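Sleeves, screws and a very long Sunday

16/04/2023

I said back in December that the hands would be done by the end of the month. Well. They are on the robot, they have been on for a while, and I'm only now getting round to writing it up because most of my evenings have gone on wiring and the rest on swearing at wiring.

If you're new here, the short version is that a handful of us share a unit in Flurkbridge and we're putting together a two-armed robot that is meant, one day, to pick things up off the floor and put them somewhere sensible. It's called Frota, which was the name on the side of the crate the first batch of parts came in, and by the time we'd thought of something better everyone was already saying Frota. The software that runs the arms is a home-grown mess called Zovness. I wrote a good chunk of it so I'm allowed to call it that.

The hands were always going to be the hard bit. Arms are fine, arms are big motors and patience. Fingers are tiny hinges and tiny pins, and you drop the pins, and then you spend your Saturday on your knees with a torch. I bought a bag of 200 pins thinking that would see me through the whole project and I've just had to order another. Some of them are in the hoover, I'm sure of it.

What I like about the way they've come out is the mix of materials. The metal brackets take the strain, and the black rubber tips do the gripping. Our first tips were hard plastic and they were hopeless - the hand would close on a mug, look terribly confident, and the mug would slide straight out of the bottom. I tried gluing on bits of bicycle inner tube for a week or two (grim, don't bother) before giving in and getting proper rubber ones. Huge difference!

Then there's the fabric. I was against it, I'll admit. I thought dressing the thing up would get in the way, and I worried about cloth getting pulled into a joint. But bare arms collect fluff like you wouldn't believe, and the cables kept catching on the bench, so I gave in and went looking for something stretchy. It took 7 goes to get a pattern that would let the elbow bend fully without bunching up. My sewing is not good. I've unpicked more seams in the last couple of months than I have in the rest of my life put together.
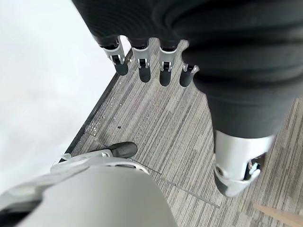

The next thing on my list is low reaching, and it's been harder than I expected. Up at bench height Zovness behaves itself quite nicely, but once you ask for anything near the floor the arms have to fold in ways I never really planned for, and the two hands start wanting the same bit of space. I had one evening where the log file ran to 3,057 lines and nearly all of them were the same warning. I made a cup of tea and went home.

The fix, or half a fix, was to make one arm wait. It sounds daft and simple, and it is, but before that both sides were working out their moves as if the other didn't exist. Now the left goes first and the right holds back until there's room. It's slow. You could eat a sandwich while it makes its mind up. I'd still take slow over the noise of two hands meeting at speed, which I've heard twice and don't want to hear again.

I've also turned the finger speed right down for anything close to the ground. The tips are cheap enough to replace but the hinges aren't, and getting a bracket off means undoing half the hand. I did ask on the Paltness forum whether anyone had a neater way of mounting them, and got 2 replies, one of which was about a completely different sort of hinge. If you've got any ideas, the comments are open and I do read them.

Still to do: shorten the cable run through the left wrist, find thread that doesn't snap every time I look at it, and sort out a proper stop button on a long lead so I'm not lunging across the room for the one on the wall. I've also promised to tidy the pin drawer. I'll post again when the waiting code is a bit less of an embarrassment, and I might put the sleeve pattern up as well if I can get it to scan straight.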